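I should say up front that I've been going to the same barber-slash-salon in Grurwood for years purely out of cowardice, so when Bimla Nishad agreed to talk to me about eyebrows I very nearly cancelled. I have feelings about my eyebrows. They were plucked to commas in my teens and only the left one has forgiven me.

Bimla works out of Estetum, up the stairs next to the dry cleaner, and she has been threading since she was 15 and practising on her aunties. "They were brutal," she told me, pouring the tea. "You'd get one hair wrong and hear about it at three weddings."

I asked if people come in with photos. She laughed so hard she had to put the pot down.

"All day. And it's always someone with a completely different forehead! I don't mind a photo, it tells me what you like. But I've got your bones to work with, love, I haven't got hers."

She wasn't trained at a college, at least at first. Her cousin, Bimla Upadhyay (yes, two Bimlas, the family calls them Big and Little and won't say which is which), had a chair in the back of a fabric shop and needed help before the festival season. Little or Big Bimla swept the floor, then did upper lips, then did everything. She paid 2,000 dollars for a proper certificate much later on, and says she learned the colour chemistry there and a lot about insurance.

Tinting is where I got nervous. I once did my own with a box kit and went to a christening looking like a surprised badger, and I told her so.

"What did you leave it on for?"

Twenty minutes, I said. The packet said five.

"Well," said Bimla, and ate a biscuit. 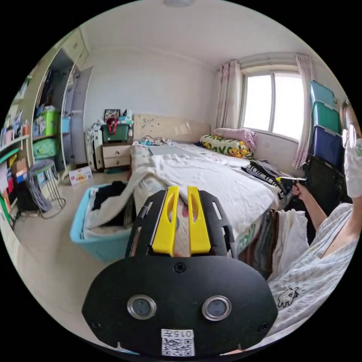 How long should you wait between threading appointments?

"Four weeks if you can stand it, and six is better when you're growing a shape back. People come in at ten days and there's nothing for me to do except take your money, and then I feel bad and give you a discount."

She's firm about the growing back. No tweezers in the house, or at least not in the bathroom. Mine live in the car, where the light is excellent and the judgement is terrible, and she made me promise to move them. I have since moved them to the glovebox.

We got on to the bad ones, because I wanted to hear about the bad ones. She wouldn't name names, but there was a bride who had gone at herself with a razor the night before, and a man who'd lost a bet. The man was lovely. She pencilled him in every morning before work for a week, no charge, and he still brings her mangoes.

"Do they cry?" I asked.

"Everybody cries, it's threading. Your eyes water. The ones who are really upset go quiet, and then I turn the radio off and we just sit a bit."

I didn't expect to like that answer as much as I did.

My own turn came after the second pot. It hurt exactly as much as I remembered, a sort of zipping feeling, and I made a noise that brought Shalini Pandey in from the front desk to see if someone had dropped something. Shalini has been getting hers done here since August and says you stop noticing. Shalini is a liar.

Bimla left the right one mostly alone. She filled the gap with a bit of powder from a pot with no label and held up the mirror, and there they were, a matching pair, or near enough. Sisters, she said. I said cousins. We settled on cousins who get along.

I asked what she does for her own, which are magnificent, and she looked a bit shifty.

"Nothing. I've got my mother's. I'm sorry!"

I'm booked in again next month, and she's written on the card, in capitals, NO TWEEZERS. It's on my fridge. The glovebox is still a work in progress.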